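**Which drinks can I bring to a Tillard hall hire?**
Cans and cartons are allowed in all rooms. Glass is allowed in the Ferkow room only.

**Is there a corkage charge?**
No. Hirers selling drinks need a temporary licence - apply to the council before paying the deposit.
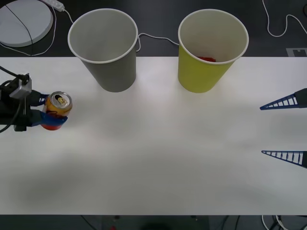 **How many guests can we have?**
The main hall holds 400 standing. The limit includes caterers and musicians.

**Where does the rubbish go?**
Use the bins by the side gate, code 1297. Rinse cans first. Paper cups go in general waste.

**When must we be out?**
By 11 pm, or midnight on Saturday. Late keys go to Zyanya Contreras, extension 2121.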